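Chapter 4
Depreciation and the Useful Life of Assets

After working through this chapter you should be able to:
explain why the cost of a long-lived asset is spread over several periods
estimate useful life and residual value for common office and workshop assets
calculate straight-line depreciation and record it in the ledger
decide whether spending on an asset is a repair or an improvement

Key terms: depreciable amount, useful life, residual value, carrying amount, accumulated depreciation, obsolescence

In the last chapter we recorded purchases that were used up soon after they were bought: printer paper, fuel, a month's rent. The bookkeeper's job was simple. The cost went to an expense account and showed up in the income statement for that month.

Some purchases don't work this way. A delivery van, a bench saw or an office computer will go on serving the business long after the invoice is paid. If the whole cost is charged as an expense on the day of purchase, the first year looks worse than it was and the following years look better. Depreciation deals with this by charging a part of the cost to each period in which the asset is used.

Students often think of depreciation as a way of measuring what an asset would sell for. It is a way of allocating cost. The amount left in the books after depreciation, called the carrying amount, may be higher or lower than what a buyer would pay, and in most years nobody in the business needs to know the difference.

Assets lose their usefulness for two main reasons. The first is wear, as when tires go bald or a saw no longer cuts true. The second is obsolescence, where the asset still does what it did when new but is no longer good enough for the work. Computer equipment usually goes the second way. A processor may run perfectly well and still be too slow for the software a business needs.
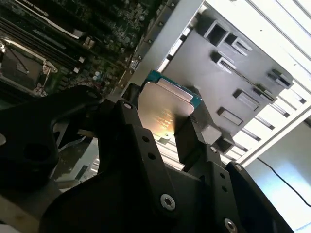

4.1 The three figures you need

To calculate straight-line depreciation you need the cost of the asset, its residual value and its useful life.

Cost is the purchase price plus whatever was spent to get the asset into place and ready for use. Delivery and installation are included. Training staff to use it is not.

Residual value is the amount the business expects to get for the asset when it has finished with it. For many small items this is set at zero.

Useful life is the period over which the business expects to use the asset. It can be much shorter than the asset's physical life. A courier company that replaces its vans early will give them a shorter life than a farm that drives the same model until it stops.

Consider Mollari, a small bindery run by Liette Beaudoin. In June the business buys a desktop computer for $2,000, including setup. Beaudoin expects to keep it for four years and then sell it for $300. The depreciable amount is $2,000 less $300, or $1,700. Divided over four years, this gives a yearly charge of $425.

The computer is entered in the asset register as item 447. Each year the bookkeeper, Jocelyn Morin, debits depreciation expense and credits accumulated depreciation by $425. After three full years, accumulated depreciation is $1,275 and the carrying amount is $725.

4.2 Repairs and improvements

Spending on an asset does not stop when it is bought. Some of this later spending is an expense of the period, and some of it is added to the cost of the asset. 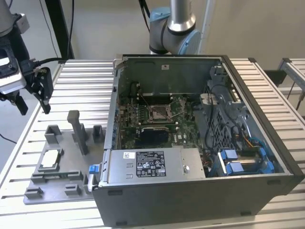 The usual test is whether the work gives the business something it did not have before. Replacing a failed part with one of the same kind is a repair, and goes to repairs and maintenance. Work that lengthens the useful life or lets the asset do more is an improvement, and is added to cost if the amount is large enough to matter.

When an improvement is recorded, the remaining depreciation has to be worked out again. Take the new carrying amount, subtract the residual value – revised if necessary – and divide by the years that remain. Charges already made in earlier years are left as they are.

Most businesses set a threshold below which everything is expensed, whatever its nature.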